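A Second Life for a Thrifted Blazer
Project report by Hertta Mustonen and Noel Ambrosio, Apparel Studio 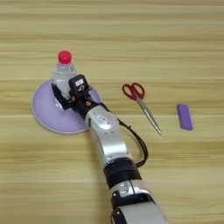 What we set out to do

We wanted to take a men's wool blazer from the Agyeman thrift store and make it fit Noel well enough to wear to an interview. The jacket cost 13 dollars. It was charcoal, fully lined, one size too big, and the sleeves came down to his knuckles. We loved it right away!

Taking it apart

Our instructor, Birthe Kvaran, told us to mark everything before touching a seam ripper, so we chalked the center back, both side seams and the sleeve pitch. Then we opened the lining at the hem. Inside we found generous seam allowances and a neat row of hand stitching along the back vent (Hertta took so many notes on that vent). The lining had split under both arms, and we decided to replace it completely.

The alterations

The side seams came in first. We pinned, Noel tried it on, we took a little more from the waist and basted it. Sleeves were harder. They had working buttonholes at the cuff, which meant we had to shorten them from the shoulder - a much bigger job than we had planned for. Jonas Steiner from the year above showed us how to ease the sleeve cap with a strip of bias wool. Our first attempt puckered at the front. The second sat beautifully, and there may have been some cheering.

For the new lining we used a rust-colored viscose from Vivico. It frays if you so much as look at it, so we pinked the edges and shortened the stitch length to 2 mm.

What we would change

Three fittings were too few. We should have checked the back with Noel's arms raised, and there is still a slight pull across the shoulder blades when he reaches forward. We also pressed one lapel too flat and only got part of the roll back with steam.

Next up is a pair of pants to go with it. Hertta has her eye on a gray flannel at Kedska, and the shop is open Saturday.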